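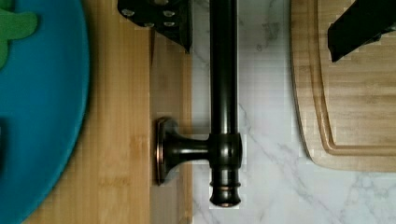 3.2 Fixtures that stay out on the counter

Paper towel holders, mug trees and hook rails turned up far more often in our home visits than we had planned for, and they became one of the most rewarding parts of the study! Across 60 kitchens we logged 1227 objects kept on the counter all day. Many of them had a finish picked to match something else nearby, such as a faucet or a cabinet pull.

Dark bronze was a favorite. People loved how it looked against pale stone, and several told us they wiped it down more often than the sink. Figure 3 shows a piece with this kind of finish: a glossy rod with a ribbed finial at one end and a squared base plate with a lighter copper rim. It lies partly on a bamboo board and partly on white marble, a pairing of warm wood and cool stone that came up again and again when we asked people to name their favorite corner of the kitchen.

Figure 3. Dark bronze fixture lying across a bamboo board and marble countertop.

We coded each object by where it rested, what it touched and how far it had to travel to be used. Cutting boards were the great surprise. In the Trakau homes a board was a landing spot first and a cutting surface second – mail, keys and half-finished repairs all ended up there. Quintana and Aliyu coded the Idahosa homes separately and found the same habit in 7 of them, mostly in kitchens with a single run of counter.

Plates behaved differently. A plate left out tended to gather small things and then stay put until the next meal, even when the board beside it had been cleared twice. We return to this in Section 4, where plates and boards are compared by time of day.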